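How to stop cotton napkins from curling at the corners after washing?

Posted in Sewing and Fabric Care
2024-11-27

Gladys Salazar
Hello everyone. I sewed 40 napkins for the wedding of my niece, from a cotton fabric I bought at the market in Todstead. The hem is single fold, zigzag stitch. Before the first wash they were flat and nice. After the wash at 40 degrees the corners curl up and the sides are not straight anymore. I ironed them with steam, they become flat, but the next morning the corners are up again. The wedding is in February, so I have time, but I don't want to sew everything again. Is it the fabric or is it my hem? Thank you in advance for any advice.

vurkon_mum
Use starch.

Otine
Dear Gladys, I had the same trouble with my tea towels. I think it is two problems together.

First, the fabric. Did you wash it before cutting? Market cotton can shrink a lot, and it shrinks more in one direction than in the other. If the thread of the hem is polyester, it does not shrink at all, and then the edge becomes wavy.

Second, the hem. With a single fold the corner is thick on one side only, so it pulls. I would open only the corners, cut away the small triangle inside and fold again as a mitered corner. It takes me 2 evenings for a dozen, I am slow.

Before you open anything, try one napkin like this: soak it in cool water, pull it square with your hands while it is damp, put it flat on a towel and leave it for 48 hours. Do not hang it. Iron from the middle to the outside and don't push the iron along the edge.

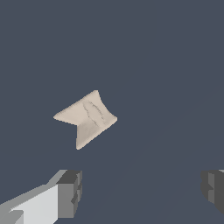
Beige material, very much out of square.

If one napkin stays flat, do the others the same way. If it does not, then the corners must be opened, I am sorry.

Ccori
I agree with Otine about the thread. Also look at your stitch tension, mine was too tight for years. Please write to us how the test napkin came out.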